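Who Is the Safety Sheet For? A Look at the Rules for a Two-Arm Work Cell
Student project report, spring term
Olumide Briggs

1. Why I picked this

Our lab course asks each of us to take one set of rules and check it against a real setup. I took the two-arm cell and the house rules that hang next to it. The rules are called the Irkivum sheet, after the course module they were written for, and they fill two pages. Everybody signs them in the first week. I signed them too, and I could not have told you one line of them by April.

My question was simple. If a new student followed the sheet and did nothing else, would the cell be run in a sensible way? I went in doubting it, and I should say so up front.

2. What the sheet asks for

There are 14 rules. The ones I looked at hardest were these:

Rule 2: The work surface holds only the items needed for the task.
Rule 5: Loose cables are kept clear of any place where a person stands or walks.
Rule 6: Each arm has its own side of the table, and the two sides are agreed on before the run.
Rule 9: Arm speed stays at or below 200 mm per second when a person is within reach.
Rule 11: The operator writes down any stop that was not planned.

Rule 9 is the only one of these with a number in it. The rest depend on what you think "needed," "clear" and "agreed on" mean. Badawi, the second reader on this project, says that is fine because people have common sense. I don't think a rule that needs common sense to work is doing much of the work itself.

3. The cell in use

The task I followed was putting a thin stick into a cup. It sounds like nothing, but it needs a good grip, a good angle and a cup that stays put. Only one arm has to do anything, which raises the matter of what the other one should be doing in the meantime. The sheet does not say.
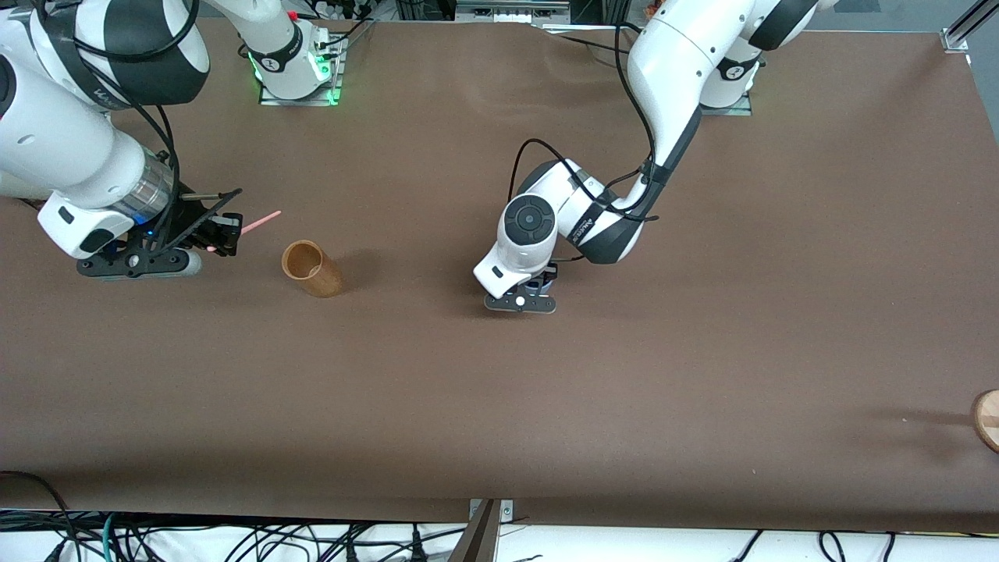 Figure 1. Stick and cup task. One gripper holds the pink stick; the other is empty over the table.

Take Rule 2 first. The task needs a stick and a cup. There is also a round wooden piece at the right side of the table. Is that a breach? By the plain wording, yes. When I asked, I was told it was "not in the way," and that may be true, but the rule says needed, and in the way is a different test.

Rule 5 is worse. The floor along the front of the table is full of black, green and gray cables looped over each other. A strict reader would fail the cell on this alone. A relaxed reader would say that no one is supposed to stand there. The sheet never marks out where people do stand, so both readers can claim to be right.

Rule 6 covers sides but says nothing about height, or about an arm with no job. I would want an idle arm sent back to a rest position, and I would want that in writing.

4. The log

Rule 11 ought to be the useful one. I read the last 50 entries in the log. Most said "stopped, restarted" and gave no cause. You can't learn a thing from that. The Gomier template, used in the room next door, has a box for cause and a box for what was changed. People leave those blank as well, so I am not going to pretend a better form fixes it.

5. What I would change

Draw the standing area on the floor and tie Rule 5 to it. Change "needed" in Rule 2 to a written list for each task, taped to the table. Add a rest position for any arm not in use. Drop Rule 13, which repeats Rule 4 in longer words.

I would not add more rules beyond the rest position. The Flerodum draft, which was offered to us as a replacement, runs past 2000 words, and I had trouble finishing it even though I was being graded on it.

6. Limits

I looked at one cell and one task. I did not measure arm speed, so I have nothing to say on whether Rule 9 is kept. I also talked only to people who already use the cell, and they have every reason to like the sheet as it is. A first-week student might read it in another way, and the next person to take this topic should start by asking one.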